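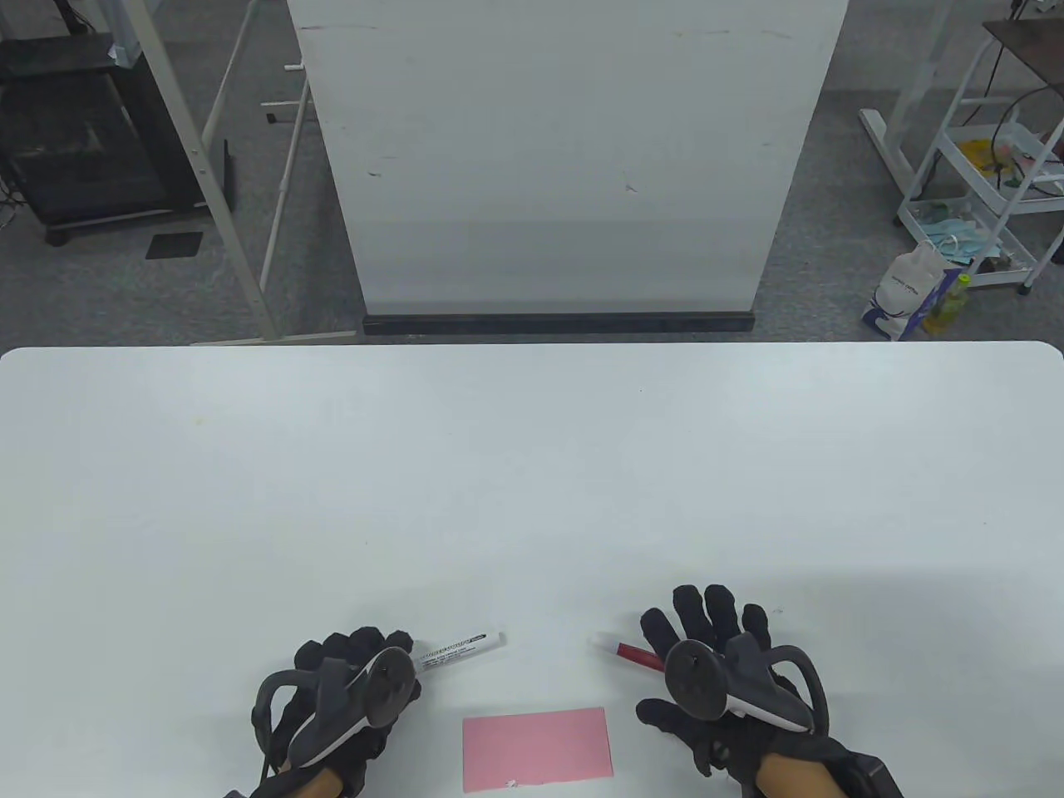
The Galli Players are an amateur theatre company based in Hornham, a market town in Ildale. The company stages two full productions a year, one in June and one in the winter, along with readings of new scripts. Rehearsals begin with several weeks of table work, in which the cast sit and go through the text before any moves are set. The director keeps a master copy, from which the prompt book is later made up.

History

The company grew out of a play-reading circle and took its name from Galli Yard, where the circle first met. Its first public performance was a set of short comedies given in the upper room of the corn exchange. The first full-length production followed the next spring and was also taken to two villages further up the dale.

Vija Lapiņa became artistic director after 11 years as an actor and wardrobe mistress with the company. Under her the programme moved away from drawing-room comedy and towards plays with a local setting. The best known is 1213, a drama about a dispute over grazing rights in Ildale, named after the year in which it takes place. It has been revived twice, and its total audience is almost 1000.

Venue

Performances are given at the Prutico, a former seed warehouse near the river. The stage is low and open on three sides, with seating on movable benches. There is no fly tower, so scenery is carried on by the cast or left in place throughout. Costumes are stored on the upper floor and are lent to schools in the dale.

See also: Theatre in Ildale; Hornham Corn Exchange

Last updated: June 12, 2020

Contact | Copyright | Back to top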